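How Do You Teach a Robot to Pick Up a Squishy Package?
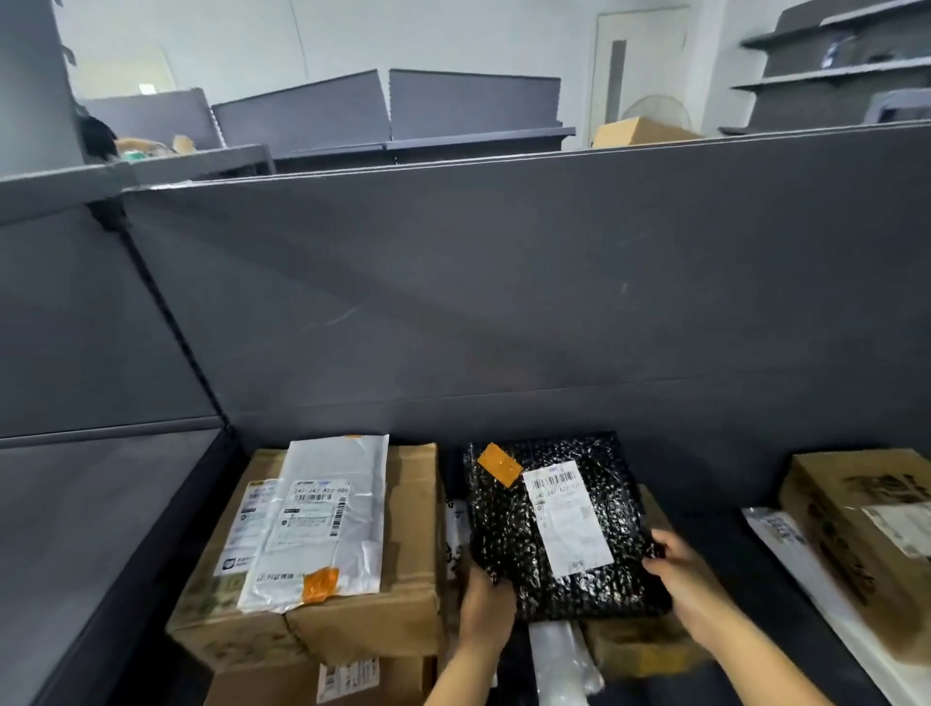
Two hands, one black package, and a very full shelf!

Think about the last time you pulled something out of a stuffed closet. Did you stop and plan where each finger should go? Probably not! Your hands just knew what to do. Robots don't have that kind of know-how, and a research team in Brastmont wanted to see if they could learn it by watching people.

Their project is called Ovow. It's all about packages, the kind that come in the mail.

Why are packages so hard?

A cardboard box is pretty friendly to a robot. It has flat sides and it keeps its shape. A padded mailer is a different story. It bends, it sags, and light bounces off it in funny ways. Look at how the black one is being held: one hand grips the lower edge on the left, and the other hand cups the lower corner on the right. Now look at its neighbors. There are brown boxes, a crumpled white mailer, and even a skinny parcel standing on its edge. A robot has to figure out where one thing stops and the next one starts (try it yourself, it's harder than it sounds!).

Watch and learn

Here's the cool part. The team didn't write a giant list of rules like "move left, now squeeze." They collected 357 short videos of people handling packages on shelves, all seen from head height, so the computer gets the same view a person has. Then a program named Larkik studied them over and over. Each time, it looked at one moment and guessed where the hands would go next. Wrong guess? It changed itself a tiny bit and tried again. Scientists call this imitation learning. Imitation means copying, and you've been doing it since you were a baby!

So, did it work?

In May the team tested two robots on the same shelf. One learned only from boxes. The other learned from boxes and soft mailers mixed together. Each robot got 6 tries at lifting out a soft mailer. The boxes-only robot did it 2 times. The mixed robot did it 5 times! On its one miss, the mailer slid off a box and got stuck behind it.

Six tries is a small test, so the team wants to do many more before they say for sure that mixing is better. They're also curious about labels. Can a robot learn to turn a package so the barcode faces a scanner?

Try it at home

Put 3 soft things and 3 boxes on a low shelf, packed close together. Ask a friend to close their eyes and take out just one while you give directions using only words. How many words did it take? Now switch places!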